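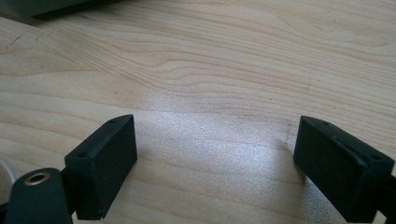

Wood and Moisture
Handout 2, Materials for Interior Work
Kaan Uçar

Before we start with joints, we must understand how wood takes water from the air and gives it back. Many mistakes in student projects come from this point.

1. Where the water is

Water stays in wood in two ways. Free water is inside the cell cavities. Bound water is inside the cell walls. When a fresh board dries, the free water leaves first, and in this stage the board keeps almost the same size. When the free water is gone but the walls are still full, we call it the fiber saturation point. Below this point the walls lose water and the wood shrinks.

2. Moisture content

Moisture content is the weight of the water divided by the weight of the oven-dry wood, times one hundred. Please be careful: we divide by the dry weight, and every year some students divide by the wet weight. For this reason fresh wood can have a value over 100 percent.

Exercise: a sample weighs 80 g wet. After the oven it weighs 60 g. Find the moisture content. (Result: 33 percent, without decimals.)

3. Direction

Wood doesn't move equally in all directions. Along the grain the change is very small. Across the grain it is larger, and it is usually largest in the direction of the growth rings. A flat-sawn board can cup when it dries, and a quarter-sawn board stays flatter.

Veneer is thin, but it also wants to move. It is glued to a core, and the core must be stable. If you veneer only one face, the panel may bend, so put a balancing sheet on the back also.

4. In the workshop

Keep the boards in the room where you will work with them, with small sticks between the layers. Measure in the middle of the board, because the ends dry faster. A solid top must be fixed to its base with slots or clips, never with glue on the full width.

For next time: read the Podeck case and bring your calculation on paper. Questions about the oven go to Nest Jenkins.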